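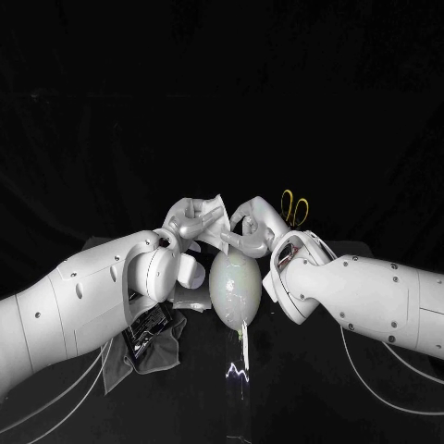 先说结论:右手腕的线又断了,这个月第二回。

上周五晚上我还跟Celeste吹牛,说双手配合这块基本稳了,下周可以加难度。结果第二天一早,右手食指弹一下,停一下,再弹一下,跟打摩尔斯电码似的。我当时第一反应是自己改的控制参数有问题,毕竟前一天手痒动过滤波(别骂我,我已经骂过自己了)。于是老老实实回滚,重启,再跑,还是弹。

接着就是漫长的排查。我把过程写下来,主要给以后的自己看,也给同样在折腾双臂的朋友看看,少走点弯路。

我们这套是从Guner那边整套买的,两条胳膊加两只多指手,实验室里管左边叫Bach,右边叫Bino。Bach脾气好,从装上到现在没出过大事。Bino就不一样了,三月份拆过一次手腕,换过一个轴承,从那以后我总觉得它转到某个角度声音不太对,但录下来给别人听,谁都说没区别。行吧,现在看来我的耳朵还是可以的!

任务本身不复杂:左手捏着一张纸巾,右手用食指和拇指把纸巾接过去。纸巾这东西软,没有固定形状,两只手要靠得特别近,指尖差一点点就撞上了。我们还在手底下的桌面上摆了个气球,Tihomir的主意,说是当个便宜的碰撞指示器,手臂要是沉下去太多,气球先知道。我一开始觉得这主意很蠢,现在收回这句话。

出事那次是这样的。右手伸到纸巾跟前,手指刚要合,日志里突然冒出一串通信超时,紧接着食指关节的读数跳成零。控制器以为手指是完全张开的,就拼命往里收,电流一下顶到上限。同时手腕的位置也丢了几帧,整只手往下猛点了一下头,气球“砰”地炸了。我人坐在一米开外,咖啡洒了一裤子。

按道理,这时候应该自动停机才对。通信超时超过100毫秒,两条胳膊一起锁住,这是我们自己写在规程里的。可是它没停!最后是Afroza拍的急停。她离按钮比我近,反应也比我快,欠她一顿饭。

停下来以后翻日志,翻到第1745行才看明白。超时确实触发了,但每次都只断几十毫秒就恢复,计时器跟着清零,永远数不到100。线是时断时续的,保护逻辑却只认“一直断”。这个逻辑谁写的呢?我写的。当时觉得挺严谨,测试的时候直接拔插头,一拔就停,特别漂亮。可真实世界的线哪会像拔插头那样干脆地断给你看啊。

线的问题反倒好找。把手腕的壳打开,里面那一小撮红的黑的线露出来,我一只手慢慢转关节,另一只手拿表笔搭着量。转到快到头的地方,蜂鸣器开始断断续续。再凑近看,有一根红线的外皮在腔口边上磨扁了一段,里面的铜丝断得只剩几股。三月份换轴承的时候,走线比原来短了一点点,关节一抬到顶就绷紧,反复蹭那道边。那次走线是谁理的我就不点名了(还是我)。

修法如下,很土:

线换成软的硅胶线,留出余量,在腔里绕一个小弯。
腔口那道边包一圈胶条。
手腕抬升的软限位往回收5度,任务用不到那么高。
超时改成滑动窗口,看一段时间内总共丢了多少,短断累计够了照样停。
手指读数一帧之内跳到零,直接当传感器故障处理,先把力矩卸掉。

第四条改完我专门让Girish来捣乱,拿个小开关串在线上,随便怎么按。他按得特别开心,跟玩游戏机一样,胳膊每次都老老实实锁住。最后一条还没测够,Girish说光测跳零不行,万一读数停在一个看着很正常的值不动呢?他说得对,我还在想怎么判断,读数不动有时候就是手指真的没动。

还有件事我自己得记住。那天出问题之前,其实已经弹过好几次了,我都当成参数毛病,一遍遍重跑,手还时不时伸到桌上去整理纸巾。现在想想后背发凉。Rosângela知道以后没骂我,只是默默在规程最前面加了一句:动作不对先断电,再猜原因。然后让我签了字。

昨天跑到晚上,Bino连着跑了600次手腕抬升,没有一次超时。右手腕的壳我暂时没打算扣回去,想再看几天那根线的状态,反正也不碍事,就是丑了点。纸巾交接还没正式重跑,气球倒是又吹好了几个。

对了,有没有人知道哪种硅胶线耐弯折又细的?我现在用的这种偏粗,绕那个小弯的时候很费劲,塞进去要骂三句才到位。评论里说一声,先谢谢啦。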